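Stiria College of Hospitality
Department of Food Service and Dining Operations

Module handout: Plating and Setting Down Small Baked Items
Unit 4 - The Side Plate and the Bread Service
Module leader: Philomena Flanagan
Practical sessions: Boyang Shi
Issued 2018-04-18

1. Scope of the unit

Unit 4 deals with the service of individual baked items: soft and crusted rolls, small pastries, savoury buns and portions of tea bread. Unit 3 covered sliced loaves and the bread board, and students should not carry the rules for the board over to the side plate without checking them against these notes. Hot buttered items are left to Unit 6.

The unit is taught in two lectures and one practical. The lecture material is examined in the written paper; the handling work is assessed by Mr Shi during the practical and again in the end-of-module service. Students who missed the September induction must have their hygiene record signed before they handle food in any session.

2. Terms used

The following terms are used throughout the unit in the sense given here. Other textbooks differ.

Item: one portion of baked food intended for one guest.

Side plate: the small plate placed to the left of the cover, or alone on the table when bread or pastry is the only food served.

Well: the flatter inner part of the plate, inside the rise to the rim.

Rim: the outer raised edge. The rim is for handling the plate and is kept free of food.

Set-down: the act of placing the item in the well and letting go of it. A set-down is complete when the item is at rest and the utensil is clear of the plate.

Crumb field: the area of table or cloth on which crumbs fall between the source of the item and the plate.

3. Choice of plate

A side plate for rolls should have a well wide enough for the item to lie flat with space on every side. Shallow plates are preferred for pastry because the guest will often cut or tear the item on the plate itself, and a steep wall gets in the way of the knife. A raised rim is still needed to hold flakes and crumbs.

Colour is a matter for the house. In the training restaurant we hold white and coloured stock, and the coloured plates are used for breakfast and afternoon service. Most baked goods fall within a narrow range of yellows and browns, so a plate in a cool colour gives a clear contrast, while cream and beige plates tend to make a pale item look underbaked. Students are asked to consider this when they complete the plate selection sheet. The marker will look for a reason, and "it looked nice" will not receive credit.

Plates are inspected before they leave the pantry. Tilt each plate towards the light and look along the glaze. Smears that cannot be seen from directly overhead will usually show at this angle. Chipped plates go into the grey crate under the pantry bench and are entered in the breakages book, whoever found them.

4. Preparing the surface

The table or counter must be clean, dry and clear before the plates are put out. For practical work we use bare white tables without cloths. Crumbs and grease show up readily on a plain pale surface, and students can judge the extent of their own crumb field before working in a dressed room.

Wipe the table in overlapping strokes from the far edge towards yourself, and then wipe the near edge along its length. Allow the surface to dry in the air. Do not dry it with the service cloth, which is kept for plates.

Put the plate down before you pick up the item. This order is often reversed by beginners, who then stand holding a roll with nowhere to put it. The plate should be within easy reach of the source, so that the item travels a short distance and the crumb field stays small. 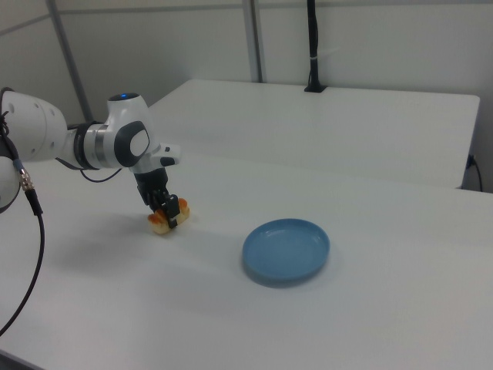
The grip is the part of the work that takes longest to learn. A baked item is held by its two opposite sides, at or slightly below its widest point, with only as much pressure as will lift it. A firm crusted roll will tolerate a careless grip. A laminated pastry will not, and the layers, once crushed, do not recover. Students should practise on the firm rolls first and move to pastry when Mr Shi agrees that they are ready.

5. The five stages of transfer

For teaching purposes the transfer is divided into five stages. In service they run together, and an experienced server will not be aware of them as separate acts.

Stage 1, Approach. Bring the utensil down over the item from above, open wide enough to pass both sides without brushing them. Glazed and seeded tops are easily marked at this stage.

Stage 2, Close. Bring the two sides of the utensil together evenly. If one side touches first, the item will be pushed along the surface or turned. Pause once both sides are in contact.

Stage 3, Lift. Raise the item straight up, clear of the surface, before any sideways movement begins. Dragging an item leaves a trail of crumbs and may strip the base of a soft pastry. The lift need only be high enough to pass over the rim of the plate. Lifting to shoulder height is a common fault and adds nothing except the risk of a longer fall.

Stage 4, Carry. Move across to the plate at an even pace. The item should stay level. Watch the plate during the carry and leave the item to look after itself; if the grip was sound at Stage 3, it will be sound now.

Stage 5, Set-down. Lower the item into the centre of the well until it is fully supported. Only then open the utensil, a little at first and then wide enough to come away cleanly. Withdraw upwards. An item released too early will bounce or roll against the rim, and a round-based roll will nearly always do so.

6. Utensils

Three utensils are permitted in this unit.

Pastry tongs have flat, broad ends and are the usual choice. Students may use their own if they have been passed by the department. The Kastus pattern held in the pantry is suitable for all items in this handout.

Spoon and fork, held in one hand in the manner taught in Unit 2, remain the standard for formal table service. They give good control of round rolls but are less suitable for flat or heavily layered pastry.

The slice is a flat blade slid beneath the item. It is used where the sides are too fragile to be held at all, for example with filled or freshly iced goods. The five stages are modified accordingly: Stages 1 and 2 are replaced by a single low movement under the base.

Gloved hands are acceptable in the pantry and at the pass, but not in front of guests.

7. Position on the plate

A single item sits in the middle of the well. Where the item is longer than it is wide, its long side should run parallel to the edge of the table nearest the guest. The better-coloured face is turned to the guest. With an unevenly baked batch this takes some attention, and it is reasonable to turn the plate after set-down in preference to handling the item a second time.

Two items on one plate are placed side by side, touching lightly or clearly apart. A narrow gap looks accidental. Three or more items call for a basket or a larger plate and are outside this unit.

Butter, where offered, is served in its own dish. It is not placed on the side plate by the server.

8. Common faults and their deductions

The practical is marked out of 97, an arrangement inherited from the older syllabus and kept so that results can be compared across years. Marks are deducted for the following:

Visible marks or dents on the item after set-down.
Contact between the utensil and the rim.
Item resting on the rim or leaning against it.
Item moved again after release.
Crumbs left on the table at the end of the exercise.
Utensil laid directly on the table between items.

A dropped item is removed and discarded. The student may begin again with a fresh one, and the first attempt is recorded. No item that has fallen is to be returned to the tray for any reason.

9. Practical arrangements

The practical takes place in Room 168. Students work in pairs, one carrying out the transfer and the other keeping the fault sheet, and change over halfway through. Whites, closed shoes and a hair covering are required. Each pair is to bring one completed plate selection sheet and the reading notes for this unit.

The bakery supplies firm rolls, soft rolls and small pastries on the morning of the session. Allergen cards are posted at the door and must be read before entry. Students with a declared allergy should speak to Ms Flanagan in advance - alternative items can be arranged, but not on the day itself.

At the close of the session the tables are wiped down as described in section 4, the utensils are returned to the pantry for washing, and the fault sheets are handed to Mr Shi unsigned.

10. Reading

Staladine Manual of Table Service, the chapter on bread and side plates, from page 67.
Department service notes, Unit 2, for the spoon and fork hold.
Pantry stock list, for plate sizes and colours.

Questions on the written material should be put to Ms Flanagan, extension 2259. Questions on assessment of the practical go to Mr Shi in the training restaurant office.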